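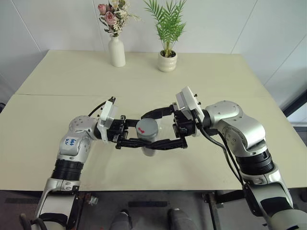 Print | E-mail

# Brurham Pantry Labels, data card

Quick card for the label transcriptions. Longer one later, maybe.

## What's in it

1033 rows, one per product label. Dry goods and canned stuff mostly, some drinks. Text typed from packages by hand, no OCR. 117 of the rows are partial (torn label, sticker over the ingredients, that kind of thing) and are flagged.

Started as a spreadsheet for the Brurham food shelf so people could look up allergens before picking up a box. Grew.

## Files

- `labels.csv` - main table
- `allergens.csv` - one row per label per allergen, joins on `label_id`
- `stores.csv` - where bought, 14 stores
- `notes.txt` - read this before you email us

## Columns (labels.csv)

- `label_id` - integer, gaps are normal, deleted dupes
- `name` - as printed, caps kept
- `net_wt` - as printed, string. Don't sort on it
- `net_g` - grams, converted by us. Empty for liquids
- `ingredients` - one long string, commas and brackets as printed
- `contains` - the "contains" line if there is one
- `may_contain` - same, for the "may contain" line. Empty means no line on the package, NOT that it's safe
- `lang` - language of the side we typed from
- `partial` - 0/1

## How it was typed

Two passes. Lingyun Tang typed everything once, Qianru Ren retyped the ingredients without looking at the first version, then a diff. Disagreements settled by going back to the package. 36 packages were already gone by then, so those rows keep the first version and have `recheck` = 1 in the notes file.

Spelling mistakes on the package are kept. Ours are not supposed to be there but there will be some.

## Known problems

- Imported items have a translated sticker and an original label, and they dont always agree. We typed the sticker.
- Store brand at Medeo changed its recipe for two soups in September. Both versions are in, same `name`, different id.
- `net_g` wrong for multi-packs before v2. Fixed, I think.
- Irkero crackers listed twice under different flavors, still need to check wich one is right
- Spice blends: "spices" is all it says. Can't help there.

## Don't use it for

Medical decisions. Recipes change, read the package in your hand.

## Changes

v3: added `lang`, dropped `price` (out of date the day we typed it)
v2: multi-pack weights, Shao noodle rows split by flavor
v1: first upload

## License

CC BY 4.0 for our typing and notes. Corrections welcome, send the `label_id` and what the package says, word for word.

Print | E-mail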